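The drawer under the stairs

I promised myself I would write something here over the Christmas break and then of course it was January 2024 before I so much as opened the laptop. So, happy new year to those of you who still drop in! The kettle is on, the tree is down (most of the needles are still with us) and I have been thinking about tidying. Well, thinking about putting things away, which in our family has always been a slightly different activity.

When I was little we lived in Pemley, in a narrow house with a cupboard under the stairs, and in the cupboard was a chest with one very deep drawer. Everything went into it. String, candle ends, the good scissors, the bad scissors, a bicycle bell, a tin of foreign coins from an uncle who had been on the ships. If you asked my mother where anything was she said "drawer" without looking up, and off you went with your sleeve rolled to the elbow. I can still remember the smell of it, shoe polish and pencil shavings mostly, and the horrible moment when your fingers met a drawing pin.

I've been through a lot of advice on this since then. My friend Sewwandi Gunawardena lent me a book that wanted me to give every object its own home, with a label, and I did try. I spent an entire wet March cutting up card and writing "fuses" and "birthday candles" in my best handwriting. It looked lovely. By the summer there were batteries in with the birthday candles and a tape measure living in the fuses, and I had gone back to keeping the things I used in a mixing bowl on the side.

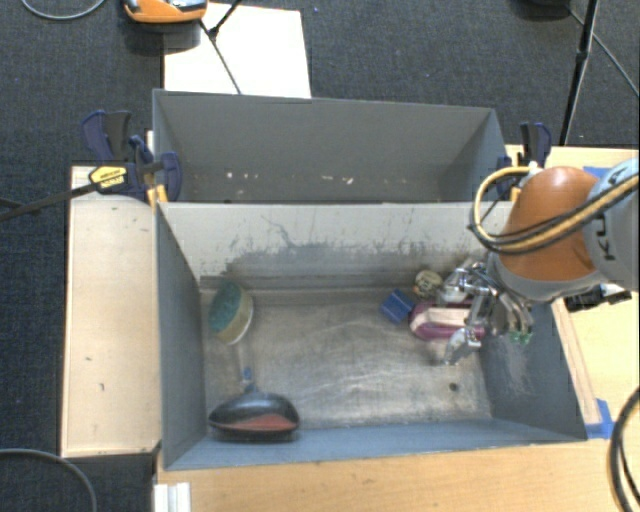
I have come round to bins, open ones, on a low shelf, and I wish I had done it years ago. Lids are my downfall, you see, as I will always put a thing on top of a lid and promise to come back to it. Sewwandi thinks drawers look neater and she is probably right, but I want to be able to go straight in from the top. A couple of plain grey bins, one behind the other, with only a little cluster of bits in the front one, would suit me down to the ground, and it's much how I have things in the back bedroom now. The front bin is for whatever I'm in the middle of (mending, at the moment, and a lamp that needs a new plug) and the back one is for whatever I've told myself I will be in the middle of soon.

It took me 11 evenings to get that far, which sounds ridiculous for one small room, but I am a great one for stopping to read things. I found a postcard from Américo Marinho, who taught next door to me for 5 years when I was at the school in Follton and who wrote the most beautiful postcards, all in green ink and all about his lunch. I sat on the floor and read it twice and then I wrote back to him, and that was that evening gone. I also found four odd gloves, a recipe for marmalade in my mother's writing, and the bicycle bell! I had no idea I'd kept it. It still rings, though you have to be quite firm with it.

The marmalade recipe has been copied out and stuck inside the kitchen cupboard, and as soon as I see decent Seville oranges in the greengrocer's I shall have a go. She always put in more lemon than the recipe says, so I'll have to guess at that. The bell is on the windowsill for the time being. I haven't got a bicycle to put it on, but my neighbour's little girl has one coming for her birthday, so I've given it a polish and put it by.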